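May 18, 2024

I have been working on the push-button task for the Prurnau bench, and there is finally a result worth writing down. The question was simple: does a policy get better at picking up small upright parts if it sees corrections, or is it enough to give it more clean demonstrations?

The parts are ordinary mushroom-head panel switches, the kind you find on a control box. They make a good test because the cap is wide and the body under it is narrow. If the fingers come in at the wrong height, they close on the edge of the cap and the switch can tip over.
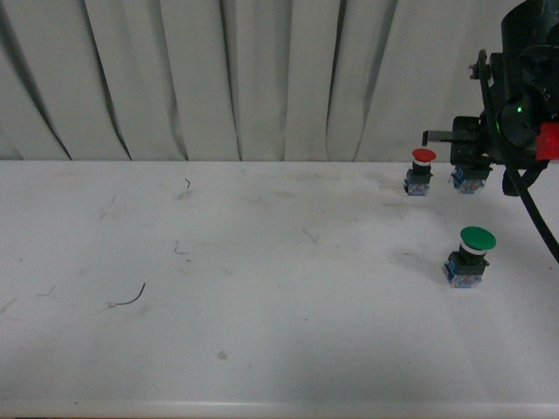 Vol. 4, p. 59

I kept the setup plain, with a white table and a white curtain behind it. The first policy, which I call Zolora, was trained on 192 clean demonstrations. The second, Tukivent, had the same number of episodes in total, but 70 of them were corrections. For those I let the policy run until it started to drift, took over by hand, and finished the grasp. Training time and network size were the same for both.

Zolora was fine when the switches stood apart. It had trouble when two of them were nearly in line with the arm, and it would often stop between them and hover. Tukivent did this much less. When its first approach was off, it usually backed up a little and came in again – something that hardly ever appears in the clean data.

The wrist view seems to matter more than I expected. I retrained Tukivent with the head camera alone and most of the gain went away. My guess is that the last bit of the approach is hard to judge from above, but I haven't tested that properly.
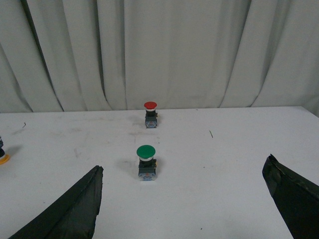

*Wrist view, with the green button between the fingers and the red one behind it.*

Two things I'm not happy with. All the corrections came from me, so the policy may have learned my habits along with the task. I also picked the moment to take over by feel. The Vukčević rule, which triggers on action variance, would make that part repeatable, and I plan to add it before the next round in August.

The code needs cleaning up before I post it. The training config is the same one I used for the cable task, except that the action chunk is 4 steps long.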